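Fludov Hand-Held Gripper Pair
Demonstration capture kit, two tools, with dataset access

Item review by Radosław Górecki
Updated May 23, 2022

Status: in stock
Ships from: Plivurville
Sold as: pair (left and right), not available singly
Weight per tool: 638 g
Jaw pads: blue, replaceable, sold in packs of 18

Overview

The Fludov pair is a set of two hand-held grippers, each with its own camera, meant for recording how people do small jobs with two hands. You squeeze the handle, the fingers close, and the recording is supposed to be good enough to train an arm that has never been in the room. That last part is the claim worth money, and it's the part I'd like buyers to read slowly.

We stock the kit because customers ask for it. The hardware is solid. The method behind it comes with a results sheet from the Kwiatkowski lab, and I have read the sheet more times than I wanted to.

What the method says it does

Kwiatkowski's people call it "grasp-first segmentation." Each recording gets cut at the moments the fingers close and open, and the pieces in between are treated as separate skills. Put enough pieces together and, they say, a policy learns to tidy a group of objects it has not met before. The sheet reports 1722 recorded episodes from 41 homes.

Those are decent numbers for a home collection. But the split between training homes and test homes is given in one line, and the line doesn't say if the same operators worked in both. If they did, part of what was measured is how well the policy copies familiar hands. I asked. The answer was that a longer report would follow in September.

The task set

The tidying task is the one most people want to hear about. Small personal items lie spread over a bed and go into an open box. It's a harder test than blocks on a table, I'll give them that. Cloth gives under the fingers, prints confuse the segmentation, and earrings are close to the lower limit of what fingers this size can pick up at all.

The watch is the easier end of it. With the jaws closed on it and the case sitting just above the pads, the strap hangs down in a big open loop, and there's plenty for the camera to see. Compare that with the studs still lying on the red blanket. A success rate that averages the two tells you very little, and the sheet averages them.
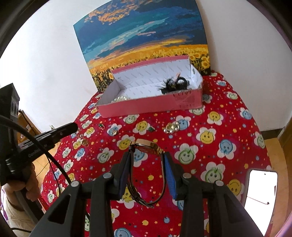
What we found in our own shop

We ran the kit for two weeks with Stovden's replay software. Some notes:

The finger cutouts do what they should. You can see past the tool to the object for most of a grasp.

Pads grip watch straps, ribbon and pens well. Flat earring backs slide out more often than not – we gave up on the smallest ones.

The wide lens bends straight edges a lot. Stovden's correction handles it, but you need to calibrate each tool, and the printed guide skips a step (tighten the pivot screws first, then calibrate).

Segmentation cut our recordings in the wrong place whenever an operator regrasped without fully opening. People regrasp all the time. The sheet doesn't mention it.

Battery life is up to four hours. We got less with both tools recording.

Who should buy it

Labs that already have a pipeline and want two-handed data from real rooms. You'll get clean recordings and sturdy tools, and you can ignore the segmentation and write your own.

If you're buying because of the headline result, wait for the longer report. I'd want per-object numbers, the operator split, and the failed episodes – all of them, including the ones thrown out before counting.

In the box

Two grippers, two cables, one pack of pads, calibration card, charger, license code for the sample episodes. Returns accepted if the license code is unused.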